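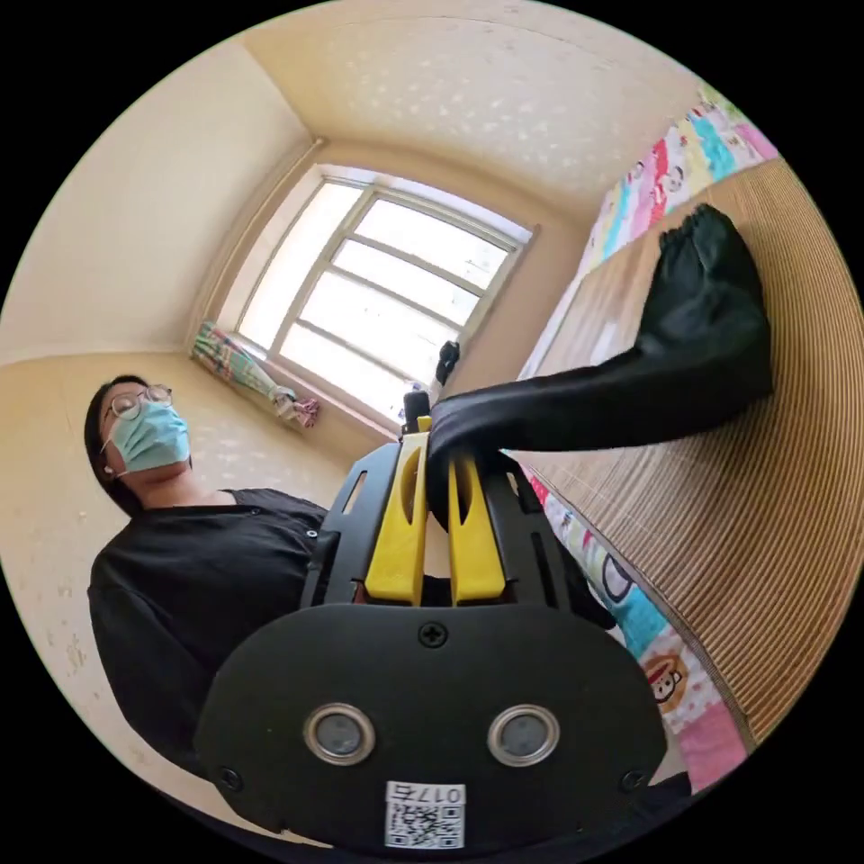 What changes for the people on the floor when a machine takes over the handling of soft goods?

"The tasks get divided differently," says Štefánia Ďurica. "The machine takes the part that repeats. The person gets the part that varies, plus the job of feeding the machine. How much of each depends on the item."

Ďurica runs operations at Altero, a garment care contractor in Nudthorpe. The company washes, checks, pairs and packs uniforms and accessories for hotels, clinics and event staff. Flat goods have gone through an automatic folder for years. Small stretch items, meaning socks, stockings, sleeves and liners, were done by hand until the Rangel cell was installed last November.

The cell has two arms with parallel-finger grippers, a padded table and an overhead reader for the woven tags. It picks up one item, pulls it straight, checks it for length and runs, and lays it in a tray. Its rated output is 600 items a shift. Ďurica says the rating was measured with new stock.

"With our stock it depends on the load. A sock with some body to it is easy. A thin black stocking on a dark pile is the worst thing we handle. It has no shape, so there is no fixed place to grip it. The arm takes hold of the middle, the two ends wrap around each other, and you have a knot."

Before the cell, pairing was done at seven benches, and each worker kept the same bench all week. Four of those benches are left. The people from the other three were moved to repair, inspection and what the company calls handling instruction, in which workers carry out the job with hand-held grippers so that the motion can be recorded and used to train the arms. Ďurica said no jobs were cut when the cell came in. The head count stayed at 60. She also said that two people who left over the winter were replaced in inspection and not in pairing.

Haziq Harahap paired stockings for six years and now splits his time between instruction and the cell itself. He described the hand-held tool as slow to get used to.

"With your fingers you feel the cloth slide. With the tool you have two fingers and they don't feel anything, so you watch. For the first week I dropped everything. Then I started closing later and pulling less, and that was better for the arm too, it seems, because the fabric stays where you expect it."

Asked whether he was being paid to teach his replacement, Harahap said he had thought about it.

"I asked that in the first meeting. The answer was that pairing would shrink and that there would be other work. Both of those have been right so far. I would still have liked it in writing before we started. We got it in writing in the spring."

The written terms cover pay grade, rotation and the use of recordings. Instruction is paid at the inspection rate, which is one grade above pairing. Nobody does more than two hours of it without changing task. Recordings may be used for training the arms and for nothing else, and supervisors have no access to them for measuring an individual's speed. Ďurica said the last point took the longest to settle.

"The supplier's software, Primier, puts a time on every episode by default. You open the list and you see who took how long. We had that column removed at our end. If people think they are being timed, they rush, and a rushed recording is no use to us. It was also a fair objection."

Harahap's account is slightly different. He said the column was still there for the first month and that people knew it.

The physical load has shifted as well. Pairing by hand is hard on the thumbs and the base of the neck. Complaints about thumbs have dropped, according to Ďurica. Complaints about wrists have appeared among the people doing instruction, mainly from holding the gripper level at arm's length. The benches used for instruction were lowered in response, and the two-hour limit dates from the same review.

"I would put it as one strain traded for a smaller one," Ďurica said. "The grip could be lighter. We have told the supplier."

Harahap raised something else — talk. The pairing benches faced each other and people talked through the shift. The cell has a fence and a fan, and the operator stands alone beside it.

"You look at the tray, you look at the screen, you clear the knot. Nobody is across from you. Some people like that. I ask to be swapped out before lunch."

The knots are the operator's main task. On the worst day since installation the cell stopped for an untangling 685 times, which Ďurica attributes to a single delivery of hospital compression stockings that had been washed without net bags. Net bags are now required from all clinic customers. Bagged loads stop the cell much less, but opening and emptying the bags is manual work that did not exist before, and it is done by the same people who used to pair.

That work was not in the original cost estimate. Ďurica said it should have been.

She does not expect a second cell soon. The current plan is to move thin hosiery back to the benches entirely and keep the arms on socks and sleeves, where they run without much help. Instruction on stockings will continue in the meantime.

"We may get there with the thin ones," she said. "I wouldn't schedule around it."

Harahap said he had asked to stay half on the benches whatever happens with the stockings. His request is with the shift planner.

Interview conducted in Nudthorpe. Published October 5, 2019.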